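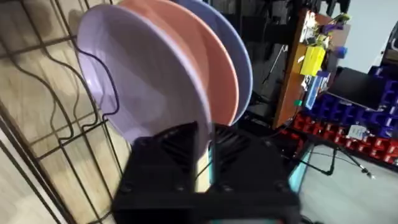 Philomena Lynch, who looks after the cell on weekdays, handed me her setup sheet and went off to find a kettle. The sheet says a fresh start takes six steps. I have never got it done in six steps, and I doubt she has either.

The job is plates and a wire rack, two arms, one table. The brochure from Segers, who sold us the control software, calls this sort of thing "self-tuning". Well. I spent most of Saturday tuning it.

First the bases. Both arms are fixed at the front edge of the table, and if either one has crept then every saved position is wrong by the same small, maddening amount. I put a spanner on every bolt before I even switch on. The left one took a quarter turn this time. The log said it had been checked on Thursday, so make of that what you like.

Then the grip. Trorno's manual gives a closing force of 279 on their own scale, which they never explain, and at 279 our plates skid. We ended up at 239 after an afternoon of arguing in July, and it has stayed there through two updates, both of which promised to find a better figure by themselves. Neither did. 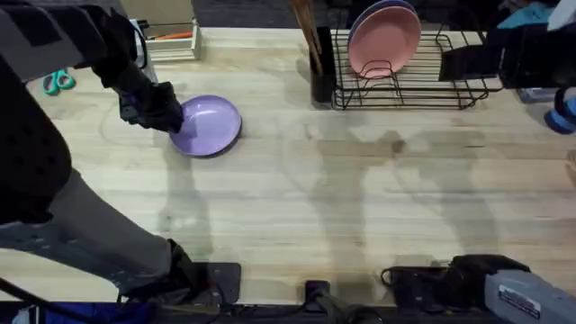 A plate lying flat is the bit I trust least. The rim is low, the fingers are thick, and there's hardly anything to get hold of. If the table height is out by a hair the arm either paws at the air or leans on the plastic until the fault light comes on. I set the height by hand, with a strip of paper under the fingertip, pulling until it just drags. Rajkumari Prajapati thinks this is hopelessly old-fashioned and wants us to buy the Pumico touch probe. It costs 1,050 pounds. The paper comes out of the printer.

The rack is the other nuisance. It's thin wire and light, so any clumsy placing shoves it along, and after that the slots aren't where the arm thinks they are. I've put "check rack" on the sheet between every batch of 200 moves. Philomena crossed it out and wrote "every 50". She may be right, I'm sorry to say.

Cables last. I run each arm slowly through its full reach and watch for anything pulling tight. The Wiltimow people say their cable guides make this unnecessary, and I'd like to see them put that in writing.

I've left the speed at half for Monday.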